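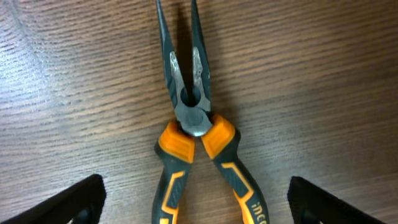
Several people in the last session asked whether a card base has to be scored before it is folded, and one said hers crack along the fold no matter what she does. Both points are covered in these notes, along with the layered front we start this week.

Card Making, Session 4: Bases, Folds and Layers
Posted 2021-02-04 by the Hiddale Paper Arts instructor
Print this page | E-mail this page

1. Paper grain

Cardstock has a grain. Bend the sheet gently one way, then the other. The direction that bends more easily runs along the grain. Fold with the grain whenever you can. Most of the cracked folds I saw were folded across it.

The Brunton white we use in class has the grain running the long way. The Clanenex colored sheets vary from pack to pack, so test one before you cut.

2. Scoring

Score any stock heavier than text weight. Use the bone folder and a metal ruler. Two light passes are better than one hard one, which can cut into the top layer. The score line makes a small valley on one side and a ridge on the other. Fold so that the ridge ends up on the inside of the card. It feels backward the first few times.

Dark stock with a white core will show a pale line at the fold even when it is done right. Run a matching ink pad lightly along the fold, or choose a solid-core sheet.

3. Sizes for this session

Base: 8 1/2 x 5 1/2 inches, scored at 4 1/4
First mat: 4 x 5 1/4
Second mat: 3 3/4 x 5
Sentiment strip: 3/4 x 3

The mats leave a border of 1/8 inch on every side. If yours is uneven, trim the mat and leave the base alone.

4. Adhesives

Tape runner for the mats. Foam squares for the sentiment strip. Liquid glue only for small die cuts, and use less than you think you need. Wet glue under a large mat will warp it by the next morning.

Do not put foam squares under the first mat. A card that thick may need extra postage, and it will not lie flat in an A2 envelope.

5. Supplies

The Grimuneck kit has 44 sheets and one packet of foam squares. Item number is 2326 if you are reordering. Envelopes are separate. We have some 600 left in the cupboard, so take what you need for your February cards.

6. Before Session 5

Make two bases, one with the grain and one across it, both scored. Bring them unglued. Also bring one finished valentine with two mats and a sentiment strip.

Read the section on heat embossing, page 123 in the class binder. We will need a clear table for the heat tools, so please leave large totes by the door.

Print this page | E-mail this page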